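Drakley Forum > Simulation and Control > Perception
Thread: Head camera pitched up, both arms in view, planner treats own body as obstacle
Status: open

mkelvar
Posts: 41

Setup first. Dual arm mobile base, simulated kitchen, Drakley 7 with the Clostov planner. The head camera feeds depth into a voxel map and the map feeds collision checking. The self filter is the stock one, link meshes padded by 12 mm.

With the head level, everything works. When the policy commands the head to the upper pitch limit and both arms are raised, the map fills with occupied voxels along the top of the torso shell and the planner rejects every start state. The error is always the same:

start state in collision: torso_shell / voxel_map

Clearing the map fixes it for one update and then it comes back. I logged 194 planning requests overnight in this posture and not one got past the start state check. The same requests with the map disabled plan fine.

RGB from the head camera in the failing posture:
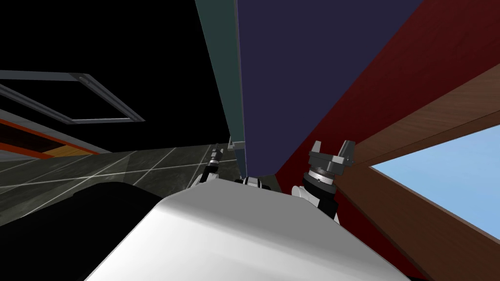 Head camera, RGB, arms raised. Planner rejects this start state.

The depth channel is registered to the same camera. I can post the raw depth array if someone wants it. What I would like to know is whether the self filter is supposed to cope with the body taking up this much of the view, or whether I should mask the lower part of the image and move on.

tobrin_w
Posts: 1,208

Do not mask the lower part of the image. You will lose the right gripper the moment it drops and you will be back in here asking why it hits the counter.

Check the near clip plane on the depth camera. The shell is very close to the lens at that pitch. If the near clip sits beyond the closest part of the shell, the renderer cuts into the mesh and you get depth from whatever is behind it, or from the inside face. The self filter then sees points that belong to no link.

mkelvar
Posts: 42

Near clip is 0.01 m. The closest shell point at upper pitch is well past that. I also looked at the RGB for cut geometry and the shell surface is continuous, no hole in it.

hexadrine
Posts: 317

Could be timestamps. The filter looks up link poses at the depth stamp. If the head joint state lags the image by a frame or two, the shell gets projected to the wrong pixels and the leftover rim goes into the map. A 12 mm pad covers very little angular error on something as big as the torso.

Two questions:
1. Does it happen with the head stationary?
2. Is the rim thicker while the head is moving?

tobrin_w
Posts: 1,208

He said it comes back after every clear. A lag problem would settle once the head stops. I don't buy timestamps.

hexadrine
Posts: 317

It would settle if the map decayed or ray cleared those voxels. With stock settings, ray clearing skips any ray the self filter has removed. The rays that would clear the rim all end on the shell, so they are all removed. One bad frame is enough to leave voxels there for good.

tobrin_w
Posts: 1,208

Fine, for voxels that survive. He is clearing the map by hand. After a manual clear with a stationary head there is no bad frame left to blame.

mkelvar
Posts: 43

Ran it both ways.

Head stationary for 22 seconds, arms stationary, map cleared at the start: the rim appears on the first update after the clear. Thickness is one to two voxels.

Head moving: rim appears, three to four voxels thick on the trailing side.

So there is some lag, but lag does not explain the stationary case. Pose lookup reports no extrapolation warnings in either run.

Seema Yadav
Posts: 690
Moderator

Which mesh is the self filter loading for torso_shell? The robot description in Drakley 7 carries two per link, visual and collision. The camera renders the visual mesh. The filter defaults to the collision mesh. On most links the two are near enough that padding hides the difference. On the torso the collision mesh is a convex decomposition that was simplified again for the physics step, and along the upper edge it sits inside the visual surface.

At level pitch you don't look across that edge, so the mismatch never reaches the map. At the upper limit you are looking along it.

Try this in the filter config:

self_filter:
 mesh_source: visual
 links: [torso_shell]

Leave the other links alone. Visual meshes for the fingers are heavy and you will pay for them on every frame.

mkelvar
Posts: 44

That is most of it. With mesh_source set to visual for the torso, the stationary rim is gone. Start state check passes, plans come back.

Two leftovers. While the head moves I still get a thin rim, which I assume is hexadrine's lag. And there is a small cluster between the two grippers, just over the top of the shell, that survives in every case. In the RGB it lines up with the little white and black joint piece that peeks over the edge there. 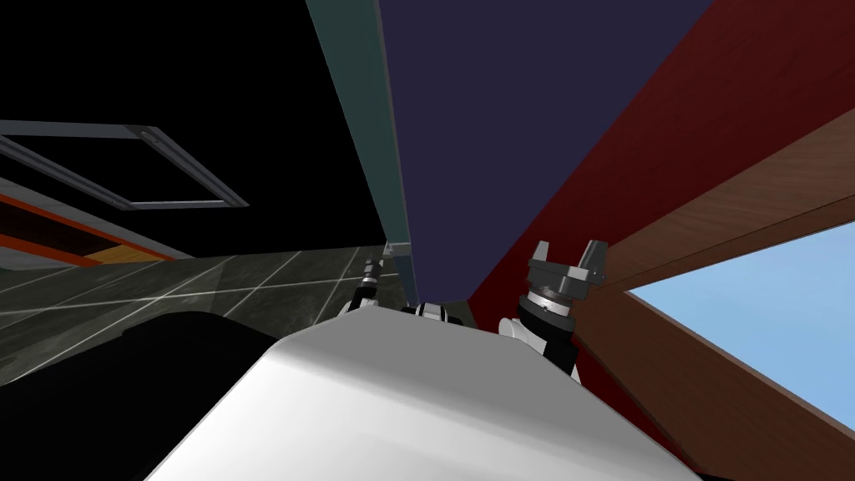 I turned on the per-link overlay to see what the filter claims in this posture. Torso is covered. Both grippers are covered, including the fingers. The cluster has no link assigned. It is small, but it sits right where the arms cross when they come down, so the planner takes a long detour around it or gives up.

tobrin_w
Posts: 1,208

What's the parent link of that piece? If it came in as a fixed joint with visual geometry only, the importer may have merged it and dropped it from the filter list. I have seen this on the Flistico arm package, where the covers are visual only.

I'll withdraw the near clip theory.

mkelvar
Posts: 45

Parent is torso_lift. It has a visual mesh and an empty collision tag. The importer log says:

link has no collision geometry, skipping

So the filter never knew about it. Adding it to the visual list by name works once I turn off fixed joint merging.

hexadrine
Posts: 317

Turning off merging costs you in physics. How many extra bodies?

Alternative is to give the piece a primitive collision shape in the description and disable collisions between it and the torso and upper arms. Merging stays on and the filter gets its geometry.

Seema Yadav
Posts: 690
Moderator

I would go with the primitive. One caution: if you disable too many pairs, the planner will happily route a forearm through it. Disable only the torso pairs and leave the arms on.

tobrin_w
Posts: 1,208

Disagree with both of you. Patching the robot description to please a perception filter means every user of that description carries the patch. The correct place is the filter. It should accept an extra geometry file that physics never sees. Nigam did it that way and it saved us a lot of merge conflicts.

hexadrine
Posts: 317

A part that exists on the robot and has no collision shape is a bug in the description, whatever the filter does. The planner needs it too. At present an arm could pass straight through it in the model.

tobrin_w
Posts: 1,208

For this part, maybe. As a general rule I still want the option in the filter. Cosmetic covers are a different matter from structural parts.

mkelvar
Posts: 46

Went with a box primitive, torso pairs disabled, arm pairs enabled, merging back on. Cluster is gone. Planner no longer detours.

Remaining is the moving rim. I put a hold on map updates while head joint velocity is above a threshold. It works but I don't like it, the map is blind during every head sweep.

hexadrine
Posts: 317

Interpolate the joint state instead of taking the latest. There is a flag on the pose buffer:

pose_buffer:
 lookup: interpolate
 wait_for_newer: true

It adds one joint state period of latency to the filter. In sim that should not matter to you. Then drop the velocity hold.

Seema Yadav
Posts: 690
Moderator

I have opened a ticket for the mesh_source default. The docs page for the self filter says "robot geometry" without saying which, and that should change whatever happens to the default. The target is the September point release. If you can attach the importer log and one raw depth array to the ticket, with the joint state at the same stamp, that would be enough for a regression test.

mkelvar
Posts: 47

Will attach both tonight. Interpolated lookup is running now with the hold removed. No rim on the first few sweeps, will leave it going through the same request set and post the numbers.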